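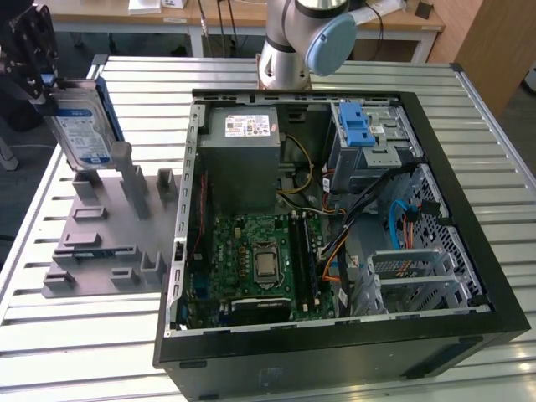 Torre reacondicionada Keneck: ¿merece la pena pagar 426 euros?

Publicado el 19 Jul 2022 en Ordenadores de segunda vida

Desconfío por sistema de la palabra "reacondicionado". En demasiadas tiendas quiere decir que alguien le ha pasado un trapo a la caja y le ha puesto una pegatina nueva. Por eso, cuando compré esta torre de Keneck en la web de Storkero, lo primero que hice fue quitarle el lateral. El anuncio hablaba de "revisión completa pieza a pieza" y yo quería saber qué se entiende por completa.

Por dentro

La distribución es la de siempre en un equipo de oficina de hace unos años: fuente gris arriba, placa verde debajo y jaulas de discos al otro lado. El procesador va sujeto con su marco metálico y al lado hay dos ranuras de memoria con un módulo puesto. La ficha decía "memoria ampliable", que es una forma optimista de contar que te mandan lo justo. Trae también una tarjeta de expansión negra en la parte baja de la placa, de la que el anuncio no decía ni palabra.

Lo mejor, los discos. La jaula lleva un cierre de plástico azul bien visible y el disco duro viene con su soporte, también azul. En mi unidad entra y sale sin destornillador, y reconozco que iba buscando el fallo. Para quien cambie discos a menudo es una comodidad. Para quien no piense abrir la torre en su vida, le dará exactamente igual, y no pagaría un euro de más por ello.

El cableado ya es otra historia. El mazo amarillo y negro de la fuente baja en curva hacia la placa, y otro mazo de cables negros con hilos naranjas cruza en diagonal desde la zona de los discos. El SATA azul claro se distingue bien del resto, menos mal. No digo que funcione peor así, pero si presumes de revisión completa, una brida no arruina a nadie. Para llegar a la memoria tuve que apartar cables con dos dedos y sujetar el módulo con la otra mano.

En uso

Llevo con ella desde marzo. Hojas de cálculo, correo, facturas y alguna videollamada: bien, sin alegrías. Con el navegador lleno de pestañas se arrastra, y le acabé poniendo un segundo módulo de memoria. El ventilador se oye en una habitación silenciosa. Con la radio puesta, no.

El precio

Aquí es donde no me salen las cuentas. Son 426 euros, a los que hay que sumar 9 de envío y 49 si quieres la garantía ampliada, que Storkero te deja marcada por defecto en el carrito. Desmárcala si no la quieres y mira dos veces antes de pagar. Una torre muy parecida de Ferreira me salía casi 100 euros más barata, con un disco más pequeño y una caja bastante más incómoda de abrir.

A favor: el sistema de discos, espacio decente para meter las manos, panel perforado en forma de panal.

En contra: cableado descuidado, memoria escasa de serie, la casilla tramposa de la garantía.

Nota: 6 sobre 10. Si la ves rebajada, adelante. A precio completo, yo esperaría.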